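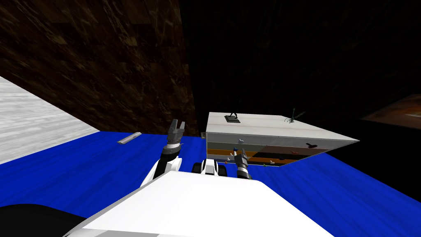 My mother-in-law, Sarla Sisodia, keeps her mango pickle in a jar the size of a toddler, and for the first nine years of my marriage I wasn't allowed to touch it. I could eat from it (please, I ate from it constantly) but the ladle was hers. Then last September she called me into the kitchen, handed me a knife and a pile of green lemons, and said we were starting small.

So I make pickles now! It has eaten my weekends and a good part of one pantry shelf, and I have become the kind of person who brings a jar to a dinner party and then watches people's faces while they try it.

What I love is how little there is to it. Lemons, salt, chili, a bit of turmeric, time. Sarla doesn't measure anything, which drove me up the wall, so I stood next to her with my kitchen scale and caught each handful before it went in. For one jar she used 8 lemons and 200 grams of salt. I wrote that down, she looked at my notebook, and then she threw in another pinch just to ruin my numbers.

The waiting is the hard part. You leave the jar on a sunny windowsill, shake it every morning and keep your fingers out. My first batch sat there for 20 days and I opened it on every one of them, and of course it grew a gray fuzz right across the top. I cried a little. Sarla laughed so hard she had to sit down on the step stool.

After that I went looking for other people's methods. Meenakshi Chettiar, who runs a tiny shop called Semwal two towns over from me, sells eleven kinds of pickle and will talk about every one of them if the shop is quiet. She grew up with lime pickle cooked in sesame oil, dark and sticky, nothing like the bright sour stuff at Sarla's table. I bought three jars and finished one in the car with a bag of plain potato chips.

"You people up north are scared of oil," she told me. I'm from Ohio, but I took her point.

She also sent me to Kusum Rajput, a retired chemistry teacher who holds a Saturday-style class in her garage on whatever day suits her. Kusum boils her spoons. She dries her jars in a low oven and wipes each lemon like she's polishing silver. I thought it was all a bit much until I tasted her two-year-old lemon pickle, soft as jam, nearly black, and so deep and salty-sweet that I forgot what I'd been about to say.
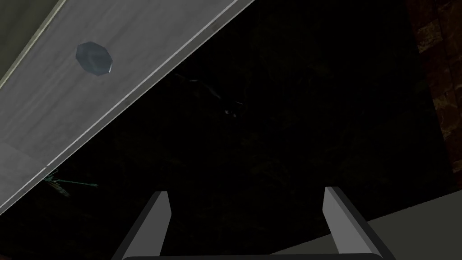 Do you have to keep homemade lemon pickle in the fridge?
A salty, well-soured batch is traditionally kept in a cool cupboard, but the fridge is the safer bet for a beginner, and any jar that shows mold or smells off should go in the trash.

Kusum is strict about that last bit. I once asked if I could scoop the fuzz off the top and carry on, and she gave me the look she must have given thirty years of teenagers.

My neighbor Ankit Tiwari has a different approach, where he buys a jar from the grocery store, stirs in extra chili and a spoon of brown sugar, and calls it his. It's good! I've had it on a grilled cheese, and I'd have it there again tomorrow. Sarla tried it at our cookout and asked him for the recipe, and he went red to the ears and said it was a family thing.

We have 2 jars on the sill this summer, one hers and one mine. Mine has ginger in it. She says ginger is fine, in the voice she uses for my haircut.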